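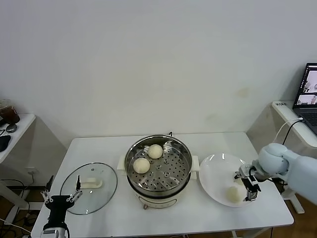

The steamer table at the Lowther Shared Workshop, with both arms of the Orell build in position.

Lowther workshop reports progress on two-armed kitchen build

The Lowther Shared Workshop has published an interim report on the Orell build, a two-armed bench robot assembled by its members for simple kitchen handling. The report covers the work done up to the end of February and sets out what remains before the arms can be shown at the workshop's open evening in the spring.

The present task concerns steamed buns. The arms are asked to take the glass lid from an electric steamer, set it down clear of the pot, and move the buns between the steaming tray and a plate. The build group chose the task in the autumn after a period spent on wooden blocks and plastic beakers, which the report says had stopped telling the group anything new about the machine.

A steamed bun is soft, slightly tacky on the surface and easily marked. A grip that is adequate for a block will leave two dents in it, and a grip that leaves no dents may let it slide. The report describes closing force as the main subject of the winter's work. Members began with a single fixed setting for every object and have since moved to a separate setting for the lid and another for the buns, each with its own closing speed.

The lid has proved the harder of the two. Its handle is small in relation to its width, and the glass tends to swing if it is picked up off centre. The present method is to approach from the side with the fingers open, pause above the handle, and lower the last part of the way at reduced speed. The report records that the pause was first added as a safety measure and was later kept for its effect on accuracy, as it allows the arm to settle before the fingers close.

Each arm is rated by the group to carry 600 grams at full reach. This figure was reached by hanging bags of rice from the wrist and observing the point at which the shoulder joint began to sag. It has been adopted as the working limit for all members, and a notice to that effect is fixed inside the door of the electronics room. Loads above the limit require the agreement of the build group and are to be attempted only with the arm folded in.

Control is handled by Flokex, the motion program written at the workshop over the past two years for its small milling machine and later adapted for the arms. The adaptation took longer than expected. The milling version assumed that one tool would move at a time, and a good deal of it had to be rewritten so that two arms could share a table without entering the same space. The current version divides the table down the middle and treats the area over the pot as shared ground, which either arm may enter once the other has withdrawn.

The report is candid about the weakness of this arrangement. An arm that stops above the pot through a fault will hold the shared ground until an operator clears it by hand, and the other arm will wait without limit. A time-out has been written and is being tested on the bench with the motors disconnected. It will not be used with the arms under power until the group is satisfied that it cannot release an arm that is still holding something.

Spending on the build to the end of the period stood at £700, excluding items already owned by the workshop or lent by members. The largest part went on motors and the power supply. Fasteners, bearings and cable accounted for most of the remainder. The steamer was bought second-hand. The group has asked for no further money before the open evening and expects to finish the remaining work from existing stock.

A section of the report is given over to cabling, which caused more lost evenings than any other part of the project. Cables running along the outside of an arm can catch on the table edge at the extremes of movement, and on two occasions in January a connector was pulled out of its socket during a slow test. Members have since fitted longer loops at the joints and marked the safe limits of the base rotation with paint. The runs beneath the tables are still to be tidied. Members using the space are asked not to move the feet of the tables or to unplug anything at floor level without first speaking to the person at the control laptop.

The laptop has its own side table so that the operator can follow the camera views without leaning across the working area. The report asks that this remain the case whenever the motors are live. It also repeats the existing rule that at least one person other than the operator should be present in the room during any session with both arms under power, and that the second person should know the position of the stop switch before the session begins.

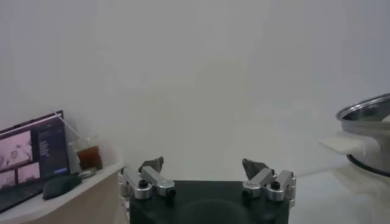

One member asked, in a comment added to the report before it was circulated, whether the group had settled too early on rigid fingertips. The member wrote that a soft silicone pad would forgive a good deal of error in the closing force, that moulds could be printed at the workshop in an evening, and that "we may be spending weeks teaching the software to be gentle when a softer finger would be gentle for us". The same comment suggested that the group try a pair of soft pads on one arm only and leave the other as it is, so that the two could be compared on the same batch of buns.

The build group has accepted the suggestion in part. Its reply, printed with the comment, notes that soft pads were tried briefly in the autumn and picked up flour and crumbs to such an extent that they had to be washed between attempts. It accepts that the trial was short and that the pads were cast from an offcut of unsuitable hardness. A fresh set will be made in a firmer grade, with a smooth face, and fitted to one arm once the time-out work is complete. The linkages will not be altered, as the pads can be exchanged without disturbing them.

The reply adds a practical point on heat. All handling trials so far have been carried out with the steamer switched off and the buns allowed to cool fully. The group does not intend to work over live steam until it has established what moisture does to the finger joints and to the wrist electronics. A simple shield for the wrist has been drawn and is awaiting a free slot on the laser cutter. Members who have experience of sealing small housings against damp are invited to make themselves known.

Food used in trials is not to be eaten. This applies to buns that have only been on the plate as well as to those that have been gripped. The lubricant used in the joints is not suitable for contact with food, and the group has no means of confirming that a bun is free of it. A separate container is provided for used buns, and it should be emptied at the end of the evening, as the building has had mice before.

The report also deals with a request from Tinska, the neighbouring workshop down the valley, to borrow the design. The request has been agreed. Drawings for the finger linkages and the wrist mounts will be passed over in their present state, together with the parts list and the settings in use for the steamer task. Tinska intends to build a single arm in the first instance, for sorting cutlery, and has offered in return the use of its larger lathe for turning new base plates. The Lowther group regards this as a fair exchange and has already sent a drawing for the first plate.

Flokex will be shared on the same terms, with one reservation. The part of the program that divides the table between two arms is still changing from week to week, and a copy taken now would soon be out of date. Tinska will therefore receive the single-arm version, with the remainder to follow once the time-out has been accepted for use under power.

Membership of the Lowther workshop now stands at 78, and the report records that more people have asked to take part in the build than the room can safely hold. Sessions with the arms are limited to 6 people at any one time, including the operator. A sign-up sheet has been placed beside the tool crib and will be renewed at the start of each month. Members who signed up for February and were unable to attend will be given first choice of places for the next period, provided that they add their names again.

New participants will be shown the stop switch, the painted limits and the correct way to back-drive an arm by hand before they take the controls. The introduction lasts half an hour and is held at 6.30 in the evening ahead of the ordinary session. Loose sleeves and lanyards are to be removed. Drinks should be kept off the table on which the arms are working.

For the open evening, the group proposes to run the lid and bun task at reduced speed behind a low barrier, with an operator at the laptop throughout. A decision on whether both arms will run, or the right arm alone, will be taken once the time-out tests are finished. Members wishing to comment on the interim report may leave remarks in the book at the front desk or send them to the workshop's usual address. Printed copies are held in the rack by the kettle.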